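Unit 4: Returning to competition after a tendon injury
Course handout, Sports Coaching and Athlete Care

Read before the seminar. Bring your own notes on load from Unit 3, as the exercise at the end uses the same log sheet.

4.1 What the tendon does

The Achilles tendon joins the calf muscles to the heel bone. When a runner lands on the front of the foot, the tendon stretches and then gives back much of that energy at push-off. In court sports the demand is less regular. A player stops, turns and pushes off from odd angles, often with the knee bent, and the two legs are rarely loaded the same way over a match.

Tendons adapt more slowly than muscle. A player who has had several weeks off may feel strong in the gym well before the tendon is ready for repeated sprints. Many second injuries happen in this gap.

4.2 Pain as a guide

We use a simple 0 to 10 scale, scored by the athlete three times: during the session, that evening, and first thing the next morning. The morning score matters most. Mild discomfort that settles overnight is usually acceptable. Stiffness that is worse the next morning means the last session was too much, and the next one should be cut back.

Coaches should not argue with the score. If an athlete always reports zero, check the warm-up and watch how they come down stairs.

4.3 The case used in this unit

Mireille Charpentier is a singles player who hurt her left Achilles during a hard-court tournament in September. She finished the match. She then rested, did calf work under supervision, and entered the Flidcombe indoor event before she had played a full practice set. She withdrew after the first round.

Her coach, Aatos Kemppainen, kept a complete log, and it is worth reading closely. In her first week back on court she ran 900 meters in total, all at an easy pace. In the second week she ran 3000. Neither number is large for a professional, but the jump between them is. The log also shows that the extra distance was nearly all short sprints.
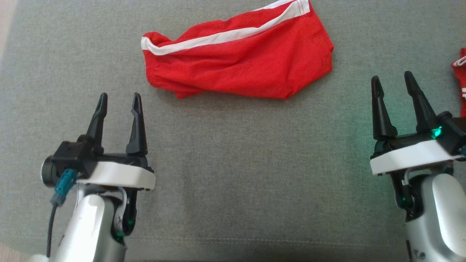
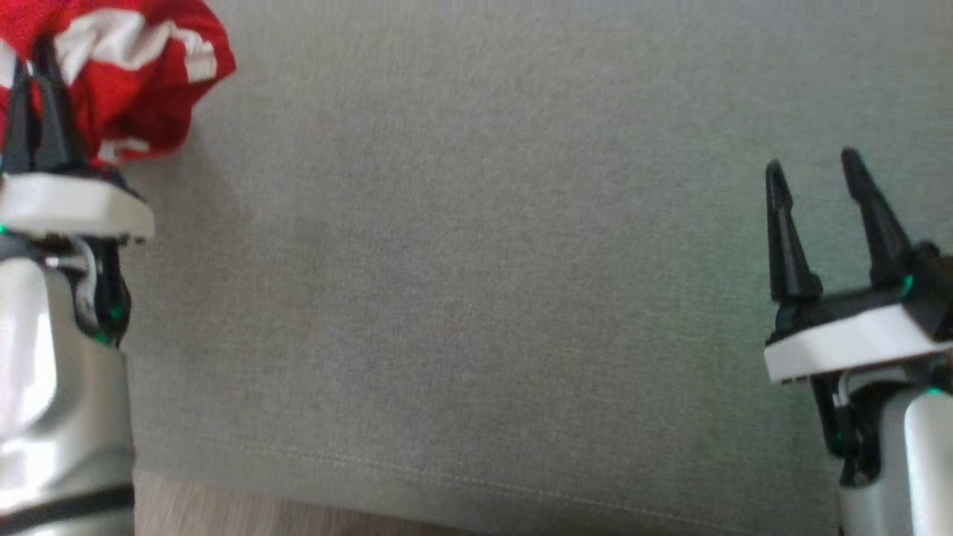 Coaching Handouts, Vol. 2, p. 21

4.4 What should have been different

Go through the log with these points in mind.

Weekly distance went up sharply, and intensity went up in the same week. Change one at a time. If sprints are being added, hold the total steady.

No practice match was played. Drills let the coach decide when the player rests. A match does not, and a long third set is a poor place to find out how the tendon copes.

The entry deadline drove the schedule. Charpentier had committed to Flidcombe before she was cleared for change-of-direction work. Withdrawing early would have cost her a place in the draw but probably saved several weeks.

The morning scores were collected but not used. They rose on four mornings running and the plan stayed the same.

4.5 General fitness and older players

Players in their late thirties can and do win at a high level. They usually need more time between hard sessions, and they lose calf strength quickly when they stop training. Heavy, slow calf raises should stay in the program all year, including during tournaments. Put them after the day's court work and drop them the day before a match.

Weight, sleep and travel also belong in the log. A long flight followed by practice on an unfamiliar surface counts as load, even if the session itself was light.

4.6 Exercise

Using the log sheet, rewrite Charpentier's second and third weeks. Keep her target event but assume she may withdraw up to the evening before the first round. Mark the point at which you would make that decision and write down what score or test would settle it.

Work in pairs. One of you takes the part of the coach and the other the player, and you should disagree at least once. Hand in a single sheet with both names on it.

Reading: Barbier, chapter on tendon loading. The section on surgical repair can be skipped until Unit 6.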